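Dunstan Workshop Opens Two-Arm Bench Build to Members, Plans Released in July

DUNSTAN -- Members of the Kikeck shared workshop have put together a two-arm robot bench for small liquid-handling jobs, and the group will release the full build notes in July.

The bench, named Jullura, was built over 30 evenings in the back half of the workshop's electronics room. It is meant for home builders and small clubs that want to practice careful, repeatable handling without a full lab.

"We wanted a bench that someone with a drill, a laptop and some patience could set up," said Rainer Dreßler, who led the build. "The arms were bought ready to use. Most of our time went into the mounts, the wiring and the software that keeps the two sides from running into each other."

Total spending on the project came to $4000, including the arms. The control software, called Wimeck, was written by members and runs on a single desktop computer.

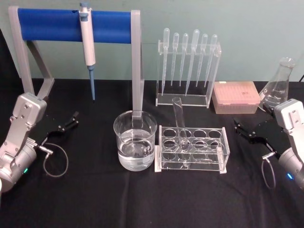
Wimeck treats each arm as its own program, with a shared schedule that decides which one may enter the middle of the table. Either side can be stopped by itself, and a motion log is kept for both. The current layout places the beaker and the clear test tube rack side by side between the two grippers, with the transfer pipettes in their holder behind the rack and the micropipette hanging from the blue crossbar of its stand. Builders can change the layout by editing one text file -- no new code is needed.

The first routine planned for the bench is moving a test tube from one hole in the rack to another. Pipette work will come later. The group has not yet settled on how a two-fingered gripper should press a plunger, and Dreßler said suggestions are welcome.

The July release will include mount drawings, a wiring chart, a parts list and the Wimeck source files. Builders will need their own arms. The notes cover how to adjust the mounts for a table 60 inches wide or less.

Kikeck will hold an open evening for the bench in the same month, starting at 7 p.m. Visitors may bring laptops and try the layout editor. Admission is free, but space in the electronics room is limited and visitors should sign up at the front desk.

Contact: Rainer Dreßler, Kikeck Workshop, P.O. Box 1401, Dunstan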